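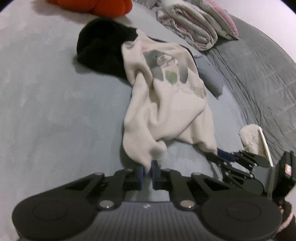
Running a clothes-folding table at a robotics open day - what works for walk-in visitors?

Hadiza Effiong
Posted in Events and Outreach

Our lab at Stemurix has an open day in June and I have been given the table for hand-held grippers. Visitors will pick up a pair, one in each hand, and try to do something with clothes on a bed. After that they walk over to the arm station, where one of my coworkers shows a robot doing a similar job with a policy trained on recordings from the same kind of grippers.

I have used these grippers for months but only for recording, with people who were trained first. I have never put them in the hands of someone who walked in five minutes ago. The doors are open from 1 p.m. to 5 p.m. and I have one bed, two pairs of grippers and one helper.

What I have so far:

The garment is a sweatshirt with a print on the front. I also have T-shirts, socks and a knit hat.

The bed has a sheet on it, plus a blanket and a couple of pillows, so it looks like a bedroom and less like a lab bench. My manager likes this. I am not sure about it, as things slide into each other and people may grab the blanket with the shirt.

Each visitor gets 7 minutes, including the explanation.

What I want to know:

Is a full fold realistic in that time, or should I give them something smaller? When I tried it on two people from accounting, one got the sleeves in and then ran out of time. The other one kept pinching one layer of the shirt and pulling it off the layer below.

Should I record the visitors? We use Flarkura for the recordings and it would be easy to leave it running. My manager thinks people would enjoy seeing their own attempt played back.

Also, what do you do about kids? The grippers are not heavy for me but they are wide, and a child would have trouble closing them.

Thanks for anything you can tell me. I have read the vendor's guide and it only covers data collection.

Senad Živković
Marked as the accepted reply

I have run this kind of table at four open days, the last one at our Sani site. We used Bendomer grippers, which may handle differently from yours, but the problems with visitors should be the same.

A full fold of a sweatshirt is too much for 7 minutes. Thick fabric bunches between the fingers, and a beginner ends up with a knob of cloth and no idea which layer is in it. Start everyone with a sweatshirt lying crumpled and ask for one thing: find two corners of the hem, one with each gripper, and pull it flat. Most people can do that, and they learn the part that matters, which is that you have to come in low and pinch an edge. If they get it done with time left, let them bring one sleeve across. Keep the full fold for yourself and show it once per group.

Trim helps a lot. A cuff or hem in a different color from the body gives people something to aim at. If you have a choice of garments, take the one with the clearest edges. The print on the chest is useful too, mostly so people can tell front from back once it is in a heap.

About the bedding. Keep the bedroom look if your manager wants it, but make a clear area in the middle that is only sheet. Push the blanket to one side and tuck it under the mattress on that side. I would take away any pillow that ends up close to the garment. We had visitors lift the pillow along with the shirt all afternoon. A light sheet under a dark garment or the other way around is easier on everybody's eyes. If the garment and the sheet are both pale you can still do it, people just take longer to find the hem.

One thing to plan for is the length of the line. At the last one we had 1,045 people through the building and most of them wanted to hold something. We had three tables and it was still a long wait. With two pairs of grippers you might think you can run two visitors at once, but on one bed they bump into each other. I would run one visitor at a time and keep the second pair for your helper, who stands across the bed and holds down the far end of the shirt when someone is struggling. It also gives you a spare if a finger pad comes loose. Pads do come loose. Bring tape and the right hex key.

For recording, I would say no during the event unless your legal people have already written the consent form. You would need it from every visitor, and from a parent for each child, and you will spend more time on the form than on the clothes. The data is also not much good. We kept 30 attempts from the first open day, with signed forms, and ended up using 17 of them, and those needed a lot of trimming at both ends. If your manager wants playback, record yourself the day before and loop that on a screen beside the bed.

Kids: have a separate box of light items. Socks and a knit hat are fine. Ask them to move the hat from the bed to a basket with both grippers. Younger ones can hold one gripper with two hands while you hold the other one and work together with them.

Last, wipe the handles between people and stop for ten minutes halfway. Your wrists will need it if you are demonstrating the fold every time.

gravelpit
Reply

I was a visitor at one of these, not staff, so take it as that.

The explanation was too long. The man talked about training data for most of my turn and I got maybe two minutes with the grippers. I would have been happy to hear it while I was standing in line. Put a sheet of paper up or something.

Also the bed was low and my back hurt after. Tall people exist. Can you put it on blocks?

The robot arm after was slower than I was, but it got the shirt flat. I thought it was good that they let us see it fail a couple of times and try again.

Hadiza Effiong
Reply to Senad Živković and gravelpit

Thank you both. I am going to switch to the two hem corners and drop the full fold for visitors. I will ask about blocks. The bed frame belongs to the building, so they may say no, but I can put a table in its place with the same sheet on it if it comes to that.

I talked to my manager about Flarkura and we will loop a recording I make myself, so there won't be forms.

Senad, when your helper held down the far end, was that with a gripper or by hand?

Senad Živković
Reply

With a gripper. By hand works better, but then visitors put theirs down and use their hands too.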